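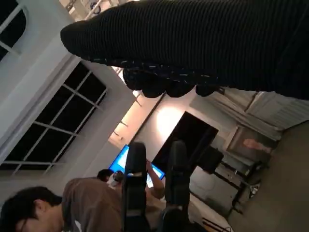
¿Cuánto hay que reservar para repuestos al comprar un brazo robótico?
Depende del uso, pero para empezar conviene apartar dinero para un juego completo de dedos de pinza, fundas y cables. Eso se gasta antes que los motores.

Presupuesto para dos brazos, qué compro primero??

Hola a todos. Estamos armando el presupuesto para un equipo de dos brazos, uno con pinza y otro con mano tipo humana. Para tareas de mesa, coger cosas, pasarlas a un bol, nada pesado. Nos queda lo de accesorios y ahí andamos perdidos. Tengo 1354 euros para todo lo que no son los brazos: mesa, tapete, fundas, guantes, cables. Furnus me ofrece un kit cerrado y Nustmont lo vende todo suelto. El pedido tiene que salir en marzo. Alguien que haya pasado por esto?? Gracias

Virgilio Lagman
11 oct 2018

Suelto, sin duda. El kit de Furnus trae cosas que no vas a usar y la mesa es alta de más. Yo haría esto: mesa sencilla y firme, tapete de corte encima (el nuestro costó 86 y aguanta de todo), y lo que sobre a fundas y guantes. Pide 4 guantes, no 2, que luego tardan semanas en reponer.
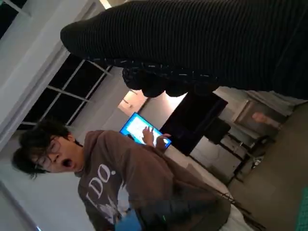

Con la tablet, junto a la pinza.

Otra cosa, mira si el software va en la tablet que ya tienes antes de pagar otra. A nosotros nos colaron una en el presupuesto y no hacia falta.
Objetos de prueba: no gastes. Un bol, unos bollos, una esponja. 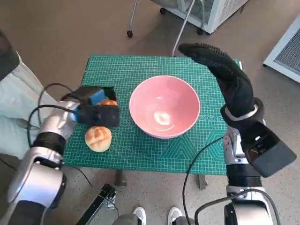 Con eso haces el primer mes de sobra. Lo caro viene despues, cuando quieres cambiar de pinza y resulta que el adaptador solo lo fabrica Prultance. Pregunta el precio del adaptador ANTES de firmar. Y deja holgura en los cables, compra un tramo más largo del que pida el manual, el tirón en el conector es lo que te fastidia la muñeca.

Castillo_taller

Yo cogí el kit y bien. Menos lio con las facturas, un solo proveedor y un solo plazo. Eso sí, la garantía no cubría las fundas, leelo.

mesa_coja

Depende de los brazos. Sin saber el modelo poco se puede decir. Pon la carga maxima y el tipo de conector y te miro que adaptador lleva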